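Flullau Children's Tableware Set
Product review, Allthorpe Early Years Purchasing Service
16 May 2024

The Flullau set was assessed for use in play kitchens and at snack tables. It comprises bowls, plates and a cup in assorted colors, and is supplied in this region by Paiva. Our assessment ran for four weeks at the Totuscombe center, with the pieces in use each morning.

The colors are the strongest feature. Pink, mint green and blue are easy to tell apart on a white tabletop, and children were quick to match play food to a chosen bowl. The bowls are deep enough to hold small toy fruit without spilling when carried.

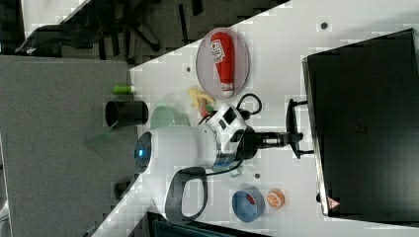
Staff were less satisfied with the cup. It is light for its height and tipped over readily during play – a heavier base would help. The plates performed well, although the translucent finish shows fine scratches after repeated washing. These marks did not affect use.

Storage is straightforward. The bowls nest, and a full set fits on a standard shelf. Replacement pieces may be ordered singly, with delivery in about 3 weeks. Play food is not included and must be purchased separately.

The set is approved for settings with children aged three and over. Orders for the fall term should reach the Service by the end of June.

Rating: 4 out of 5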